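Chapter 2
Consensus and Block Production

After working through this chapter you should be able to:
Explain how a node decides which of two competing blocks to keep
Distinguish a block reward from a transaction fee
Calculate the expected share of blocks won by a miner of known hash rate
State the conditions under which a payment can be treated as settled

2.1 The ordering problem

Chapter 1 treated the ledger as a list of signed transactions. A signature shows that the holder of a key approved a payment. It does not show that the same coins were left unspent elsewhere. If two valid transactions spend the same output, every node must reject one of them, and all nodes must reject the same one. A bank solves this by keeping a single book. A public blockchain has many copies of the book and no owner, so the order of entries has to be settled by rule.

Proof of work is the oldest such rule in general use. A miner collects pending transactions into a candidate block, adds the hash of the previous block, and varies a number called the nonce until the hash of the block header falls below a target. Finding a suitable nonce takes many attempts. Checking one takes a single hash.

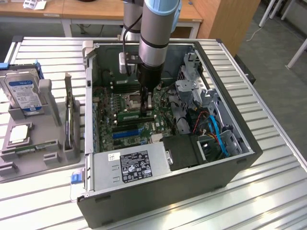

The target is adjusted so that the average time between blocks stays near a fixed value. When more computing power joins the network, blocks arrive early and the target is lowered. When power leaves, the target is raised. Difficulty is the inverse measure: a lower target means a higher difficulty.

2.2 A working network

The exercises in this book use Skorkico, a small teaching network with simplified parameters. Its difficulty is recalculated every 2,000 blocks, and a payment is treated as settled once 16 further blocks have been built on the block containing it. These values were chosen for ease of calculation and should not be carried over to other networks.

Two miners, Udamham and Parnach, appear in most of the worked problems. Each maintains a full copy of the chain. When both find a block at the same height, the network is briefly split, and nodes keep the block they received first. The split ends when one branch accumulates more work than the other. Transactions found only in the abandoned branch return to the pending pool, provided they do not conflict with the branch that was kept.

2.3 Terms used in this chapter

Height: the number of blocks between a given block and the first block in the chain. The block at height 127 has 127 predecessors.
Orphaned branch: a sequence of valid blocks that is no longer part of the chain with the most work.
Confirmation: the inclusion of a transaction in a block, or the addition of a further block above it.

Section 2.4 derives the probability that a miner with a given share of total hash rate finds the next block.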